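List Home | Threads | Authors | Search

Re: [gelley-users] Duplicate rows after feed import
8/22/23, posted by the Altent data desk
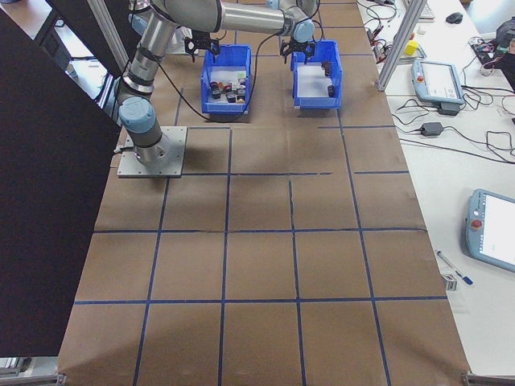 Cause of the duplicates

On the Finden import we got 644 rows, and 54 of them were repeats. The feed sends the same record with and without a trailing slash in the URL, and Gelley treats those as two keys.

> We see the same record twice after each crawl.
> Is this the parser or the feed? We run Tazi
> in front of it with default settings.

It is the feed. Strip the slash before the key is built — the setting is in the Tazi rules file, line 15 in ours. Then rebuild the index. Old keys stay in place until you do.

We have not tested this on version 2.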